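Planning a Household Shelter-in-Place Kit and a Neighborhood Check-In

Hepburn County Office of Emergency Services

Residents may be asked to remain indoors during a chemical release, a wildfire smoke event, a severe winter storm or a period of civil emergency. The steps on this page explain how to prepare a home for such an order and how to agree on a check-in procedure with neighbors. Households in the Manden and Stindine districts should also read the separate guidance on river flooding, as an order to shelter in place does not apply once an evacuation has been called.

Step 1. Choose the shelter room

Select an interior room above ground level with as few windows and exterior doors as possible. A bedroom with an attached bathroom is suitable for most households. Measure the windows, door frames and vents, and cut plastic sheeting to fit each opening before it is needed. Label each piece with the opening it belongs to and store the sheets flat, together with a roll of wide duct tape.

Residents of apartment buildings should ask the building manager how the shared ventilation is shut down and who is authorized to do so. Write the answer on the household plan.

Step 2. Assemble water and food

Store one gallon of water per person per day, with additional water for pets. A supply for three days is the minimum, and households in the outlying parts of Hilia should store enough for 10 days. Keep containers away from fuel, pesticides and direct sunlight. Check dates and replace stored water every six months.

Choose foods that require no refrigeration and little or no preparation. Include a manual can opener. Persons with dietary restrictions, infants and older adults may need items that are not available from public distribution points.

Assume that electric cooking appliances may be without power for part of the emergency. Camp stoves, charcoal grills and generators must never be operated indoors, in a garage or near an open window. Each winter the county receives reports of carbon monoxide poisoning from such use. 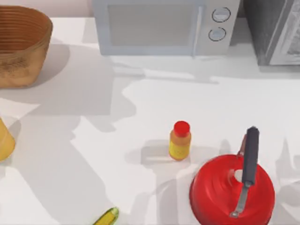
Step 3. Prepare medications and documents

Keep a written list of all prescriptions, including dosage and the name of the prescribing physician. Where the pharmacy and insurer allow it, maintain a seven-day reserve. Medications that must be kept cold should be listed separately, with a plan for a cooler and ice packs.

Place copies of identification, insurance policies and property records in a sealed plastic bag. Include a small amount of cash in low denominations.

Step 4. Register for alerts

Register every adult in the household for county alerts by text message and by voice call. More than 3,500 addresses are currently registered, but many list only a landline. Residents who rely on powered medical equipment should also complete the Access and Functional Needs form. Registration does not guarantee assistance during an emergency, and a backup power plan is still required.

A battery-powered or hand-crank radio should be kept in the shelter room with 2 sets of spare batteries.

Step 5. Agree on a check-in with neighbors

Identify the households nearest to yours and exchange telephone numbers. Agree on a signal to be displayed in a front window, such as a green card for "no help needed" and a red card for "help needed." During a shelter-in-place order, do not go outdoors to check on others. Use the telephone, and send text messages where voice lines are busy.

Each block should name one contact person and one alternate. "The alternate matters as much as the contact," said Radwa Morsy, preparedness coordinator. "In our August exercise, several blocks lost touch with us when one person was at work."

Step 6. Practice the plan

Conduct a household drill twice a year. Bring everyone indoors, close and lock windows and doors, turn off fans, heating and air conditioning, and close the fireplace damper. Move to the shelter room with pets and supplies. Record the time taken and correct any delays. Do not seal the room during a drill.

In a real emergency, seal the room only when instructed, and remain inside until officials announce that it is safe to leave. When the order is lifted, open windows and doors, turn on the ventilation and go outside until the air in the building has been replaced.

Block contacts may request printed plan forms and window cards from Craig MacAulay in the outreach section. The office holds 1,000 sets for distribution, and forms in large print are supplied on request.

Contact Us | © Hepburn County Office of Emergency Services | Back to top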